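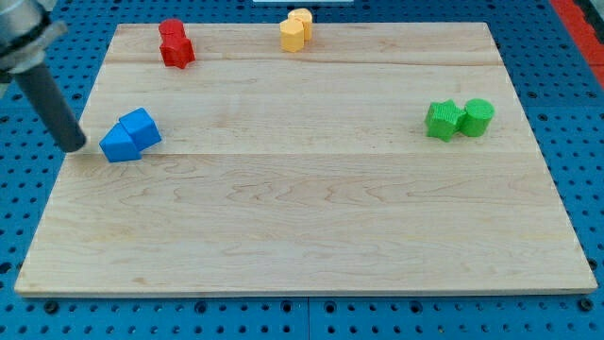 Covering the show: understudies and swings on a small budget
Notes, 3 pm slot, aim for 25 min plus questions

Water. Phone off. Check clicker works before they let people in.

Hello, thanks, who I am. Company manager on Bokilon, before that stage management, before that box office at Burncombe Playhouse. Still do the odd shift there when they're stuck.

Ask for hands: who has gone on as cover? Who has gone on with the book in their hand? Leave hands up a sec. Laugh here usually.

START WITH THE BRAGANÇA NIGHT

Second week of the tour. Cast of eleven, two swings, no dedicated understudies. Sold 431 seats. Call at 5:40 from the hotel, our lead has no voice. Not hoarse, gone. Texting me from the next room.

Aurelio Aguirre was first cover. Had done one put-in rehearsal, in socks, in a hallway, with me singing the other part. (Do not sing it for them.)

He went on. Fine in act one, very good in act two, skipped a verse of the harbor song and the band caught it in two bars. Audience none the wiser as far as I know. One letter afterward, it was about parking.

But then his own track was empty. So swing one into his track, swing two into half of swing one's usual jobs, and a scene change with a bed in it that needed four people and had three. The bed stayed on for the wedding. Show report just says "bed remained."

Pause. So that's what the talk is about. Everyone plans who plays the lead. Hardly anyone plans the bed.

DEFINITIONS, QUICK, half the room will know

Understudy: in the show already, learns a bigger part as well.
Standby: not in the show, waits around, usually for one role.
Swing: offstage, covers a bunch of ensemble tracks. Might be several in one night.
Split track: two people's jobs mashed into one body. The thing we did with the bed.

Don't get dragged into union rules here. Contracts differ, say see your own agreement, move on. Last time lost six minutes on this.

THE TRACK SHEET

One page per performer. Everything they do, not only lines. Props on, props off, which side, who they hand the hat to, quick changes, where they stand in the dark.

Shaimaa Kabbaj built ours, she was swing one. Her first version was 55 pages and lovely. Couldn't use it at 5:40 pm. Second version one sheet per track, three colors:
red = show stops if this doesn't happen
yellow = looks wrong
no color = leave it out if you have to

Read out the hat example. Hat hand-off in the market number was yellow, we all thought. Turned out the hat had the letter in it. Letter is red. So hat is red. She found that by walking it through, I had watched the show maybe forty times and missed it.

Start the sheets in rehearsals, not after opening. Week two is OK. Things change, fine, use pencil.

Who keeps them current? Put a name on it. At Loseck we had three versions in three bags.

REHEARSAL TIME

Where it always falls apart. You open, everyone is tired, the cover rehearsals get pushed to next week and then next week there's a matinee.

What we do now:
- two hours a week, same slot every week, goes on the schedule before anything else
- first cover call is before opening night. I know. Do it anyway
- full cover run by the end of week three, in costume shoes at least
- music director plays for it, or records the tracks in January when she's still speaking to us (joke, see if it lands)

Fights and lifts seperate. No one does a lift for the first time in front of an audience, if it isn't rehearsed it's cut. Have the cut version written down and taught to both people.

Mention intimacy scenes too, same rule. Partner has to have rehearsed with that cover, in the room.

MONEY

Someone will ask so do it up front. Small company, the second swing was the hardest line in the budget to get past the board. What worked was the cost of one cancelled night. Burncombe holds 900. Refund a decent house, plus the crew still get paid, plus the exchange calls tying up box office for days. One cancelled show cost more than the swing did for the month.

We did 51 performances on that tour. Had some cover on in more than a third. Cancelled none. Say that slowly.

Can't afford two swings: one swing, plus ensemble cross-cover, plus a good list of cuts. Can't afford one: then the cuts list really matters and your assistant stage manager should know where the costumes would fit.

COSTUMES

Short bit. Fit the covers when you fit everyone else. Shoes especialy. Aurelio did Bragança in shoes a size and a half too small, was limping by the bows. Wardrobe found it out from the blood, not from him.

Own mic pack assigned, own hair plan, wig or no wig decided in advance.

LOOKING AFTER PEOPLE

Shaimaa's list, I asked her what she'd want managers to know. Use her words, she's OK with it:
"Tell me as soon as you even suspect. I'd rather warm up for nothing."
"Put my name on the lobby board like everyone else's."
"No notes at intermission unless I ask or it's dangerous."
"Don't call me a hero. Give me a dinner break."

Add mine: the person who is out sick shouldn't get guilt texts. If they think the show folds without them they come in ill and then you lose three more. Happened to us at Loseck, whole dressing room by the weekend.

Announcements. Before the show, names said right, no apologetic voice. Practice the names. I got one wrong once and still think about it.

IF TIME (skip if past 3:20)

Emergency put-in order: safety stuff, entrances, partner scenes, songs, everything else. Ninety minutes is enough if the sheets are good. The blocking video is handy but film it from the front, wide, no close ups, and mirror a copy for dance.

Sample track sheet on the table by the door, take one. Blank one on the back.

Questions. Repeat each one into the mic. Out by 3:40, next lot need to set up a piano.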